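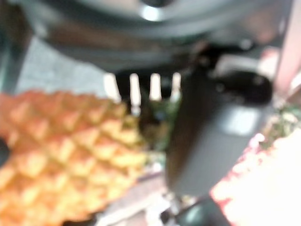 21 February 2020, cell 2, notebook of B. Holub

Right hand went back on the arm this morning after the finger work. The left one stayed where it was. I only took its cover off to look at the connector and put it back. Notes on the setup follow, so whoever runs the cell next doesn't have to work it out from the config files.

**State when I started**

The fault log on the right side had 452 entries since the last time it was cleared. Nearly all of them were the same position error on the index finger, logged again and again on power-up. The rest were communication timeouts, and those all fell within one afternoon, when the Sukbridge people were moving network gear in the next room. I saved a copy of the log under the cell folder and cleared it.

The index finger had been sluggish for a while. Closing was fine. Opening, it stopped short and then crept the last bit. I blamed the tendon first and was wrong. The guide at the second knuckle had worn a groove and the tendon was riding in it. Swapped the guide for one of the spares from Baláž and left the tendon alone, as it looked good along its whole length. If we order more guides, order the same part again. The ones from the first batch are slightly too tall and rub on the finger cover.

**Putting the hand back**

1. Arm in service pose, brakes on, power off at the cabinet.
2. Offer the hand up to the flange and find the dowel before touching the clamp. It will sit flush without the dowel seated if you push hard enough. Branislav from two weeks ago can confirm this.
3. Clamp collar on, screws finger tight, then across in pairs. I used the small torque wrench from the Pelari kit and the value on the lid.
4. Connector last. Push until it clicks, then pull back on it.
5. Check the cable slack with the wrist turned to 90 degrees both ways. With the old routing it went tight at one end. I gave it more length past the last tie and it is fine now.
6. Power on, wait for the hand to home, and only then release the brakes.

Homing took three tries. First try the thumb did not move at all, which was my fault (the connector, see step 4). Second try everything moved but the index finger timed out. I ran it open and closed by hand from the service screen for a few minutes to bed the new guide in, and after that it homed and has homed every time since.

**Handling check** 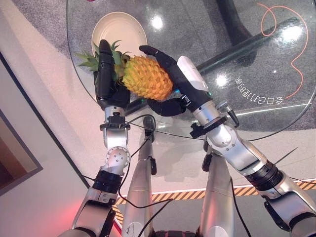
Grip force limits had to be set again for both hands, as the right one lost its stored values with the power off and I wanted the two sides to match. I put both at 66 percent of the range in the config file. The old value was higher and there is no note of why. For the check I used the two-handed lift over the glass table. The pineapple is a good test piece, because the skin is rough enough to grip at a low limit but the shape keeps the fingers from all closing to the same angle. With the left hand upright against the crown end and the right index curled over the top, any finger that lags is easy to spot from the position plot. I watched the right index on the plot and it followed its command with a small steady lag, same as the middle finger beside it. Good enough.

Things I noted while running it:

- Thumb on the right hand closes a little later than the fingers. It did that before the repair too. Could be a setting. Leave it until somebody has time to go through the timing table properly.
- Table position matters more than I thought. If the table is pushed toward the wall the left elbow gets close to its soft limit. Please put it back where it was if you move it.
- The force reading on the left hand does not go quite back to zero after a release. I zeroed it from the menu and it held for the rest of the session. Watch this one.
- Ceiling lights on the glass still upset the table detection now and then. Brudwood suggested a matte cloth. I have not tried it, and a cloth would change the friction under anything we put down, so it would mean doing the placement heights over.

**Cable routing**

The cables that hang off the arms are my main worry now. The hand is sound, the arm is sound, and the thing most likely to stop this cell is a thin cable catching on something. I went over the run from wrist to body with the arm moving slowly through its range and a finger on the stop button.

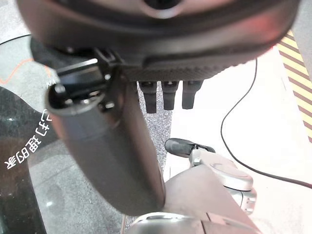 Slack is needed for the wrist to turn, so tying everything down flat is no answer. What I want is a clip partway along that lets the cable slide but stops it from swinging out wide. I cut two test clips from the soft strip in the drawer and fitted one. It held through the slow pass and a full speed pass. The second clip is in the tray for the other side.

While doing this, keep the loose run away from the edge of the glass. The glass is harmless as long as the cable only brushes it, but if the arm goes down with a loop underneath, the jacket will get pinched. I slowed the downward move near the table until both clips are in. The setting is marked with my initials in the config, so take it out when the clips are done.

**Safety**

Stop button on the pendant tested, stop button on the cabinet tested. Both drop power to the arms and the brakes hold. The cabinet one needs a firm push. I cleaned around it and it is somewhat better, but it should be replaced. Nobody inside the hazard tape with the arms live, and that includes reaching in to straighten whatever is on the table. Stop it first.

**Open**

- [ ] Second cable clip, left side
- [ ] New stop button for the cabinet
- [ ] Order guides from Baláž, same part as the spare I used, before March if the budget allows
- [ ] Ask Pelari whether the hand should keep its grip limits with the power off. The manual reads as if it should
- [ ] Thumb timing, right hand
- [ ] Zero drift on left hand force reading, write the value down at start and end of each run

Config saved before and after, both copies are in the cell folder. The old guide is taped to the inside cover of this book if anyone wants to see the groove.

B.H.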